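Student Projects > Home & Design > Coursework
27 September 2026, by a second-year student, Jalthorpe College

The Washing-Up Report: sorting out the sink corner in the Candunach flat

For my everyday spaces project I picked the most boring bit of our flat, the sink, and I ended up quite obsessed with it! Four of us share the place and we'd been arguing about washing-up since March. The brief from the module was to choose a spot in a home, watch how it gets used, change something small and write up what happened.

I kept a diary by the kettle and everyone had to jot down what they washed (mugs, pans, the lot). By the end I had 258 entries, far more than I'd bargained for, and typing them up took a whole evening. Mugs won easily. The big grumble was that clean things had nowhere to go, so they got stacked on the worktop next to the sink, and then somebody would add a greasy plate and we'd start again.
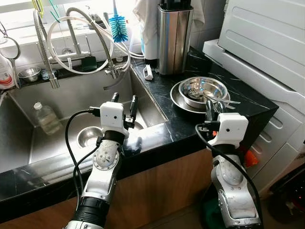 The other grumble was reach. With a coiled spring tap and hoses looping about behind the basin, anything you put on the back ledge is a bit of a stretch, and small bowls and cups tend to get left there. I'd planned to move everything off it, but my flatmates wanted the bottle brush hanging up where they could grab it, so that stayed. Fair enough!

My change was cheap. I gave the dishes one agreed patch of worktop, on the washing machine side, and made a rule that nothing dirty crosses over. I did look at a fancy folding rack from Erkico but it would have eaten half my budget, so I used an old tea towel folded in four.

Did it work? Mostly. The second half of the diary has fewer moans in it, though one flatmate still leaves pans to soak overnight and I don't think a tea towel will fix that. If I did it again I'd ask people to write down the time as well, as I've no idea when the busy spells were. The write-up came to 1,482 words without the diary pages, and my tutor wants a floor plan added before I hand in the final version.

Comments (3)

idahosa_flat2: We tried the tea towel thing and it was soggy by lunchtime. Get two and swap them.

marblemug: Did you count a mug twice if it got rinsed and used again? Asking for my own diary.

soapdish: The overnight soaker lives in my house too.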